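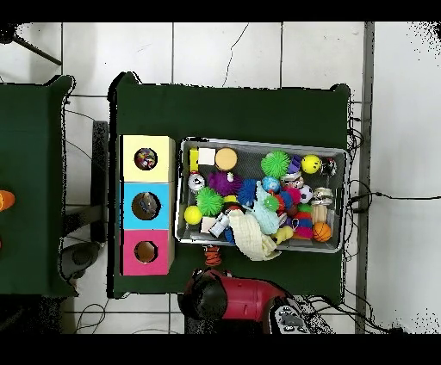
September 28, 2024

The marmalade is finally made, all of it, and I am never starting a batch after tea again. I know I say that every year! It's green tomato and lemon this time because the tomatoes at the back of the plot at Treslow simply refused to turn, and I couldn't bear to leave them to the slugs. Fidel Arancibia from the next plot gave me his as well (I think he was glad to be shot of them) so I came home on the bus with two bags cutting into my fingers and a very odd smell following me down the aisle. My kitchen table has been a wreck ever since, every bit as crammed as that wire basket of toys with the spiky balls and the yellow smiley face, only mine is lids and muslin and sticky spoons. I did clear a corner this morning to eat my toast and then promptly put the scales down on it.

So, for next year's me, who will have forgotten everything: it was 680 grams of sugar to the kilo of tomatoes, and I think that was a touch too sweet. Try less. The recipe is Mum's, or Mum's as far as I can read it, the card having been splashed so many times that the bit about the lemons is mostly guesswork. I put in the peel of all of them and only the juice of half. Then I soaked the lot overnight under a plate, and in the morning it looked like pond water and I very nearly tipped it down the sink.

It did take an age to set. I had the saucer in the freezer and kept doing the wrinkle test, and it kept not wrinkling, and I stood there in my slippers with the window wide open and the radio going on about some by-election. I got through a whole play as well, the one with the vicar, and missed the ending when I had to run for the pan. A bit caught on the bottom. I've decided to call it caramel notes. The pan is still soaking and I'm not looking at it.

Rosimeire Lacerda popped round while it was cooling, supposedly to bring my pie dish back but really to have a nose, and she had some on a cracker standing up by the cooker. She said it tasted of her aunt's, then she said it needed ginger, so I don't quite know where that leaves me. She took a jar all the same. We had a good long natter about her daughter's flat, which has damp behind the wardrobe, and the landlord keeps sending a man round with a meter who tuts and goes away again. I told her to write it all down with the dates. I've been through that myself and they do wriggle.

Labels! I always leave the labels. I've got 36 left over from the plum jam with the little border on, and if I run short I shall just use masking tape like I did for the chutney. My handwriting gets worse with every jar anyway, and by the last one it says something like "grn tom & lem" with a smear. The good jars are going to the church sale and the ugly ones are for us. One has gone to the back of the cupboard to see what it's like at Christmas, if I can remember which shelf.

What else. It rained properly for the first time in ages and the water butt is full to the brim, so that's one less thing. I must lift the last of the potatoes before they go all to holes. The beans are over, I'm leaving a few pods up to dry for seed, and the sweet peas really ought to come down but there are still flowers on them, small mean ones, and I can't do it yet. The shed door has swollen again. You have to kick it at the bottom corner and lift at the same time, and I've got a bruise on my toe the colour of a plum.

I had meant to answer my sister's letter tonight and I haven't. She wants to know about the weekend away and whether I'd mind the little room, and I would mind a bit, it's over the kitchen and she's up at five clattering, but I'll say no, of course not. I might take her a jar to soften her up about the breakfast noise.

My hands still smell of lemon and I've got a burn on my wrist the shape of a comma. Bath now, and then bed with the library book, which is due back and which I've only got halfway through. Must buy more sugar. And vinegar, there's a whole bowl of tomatoes left under the stairs that I'd forgotten about.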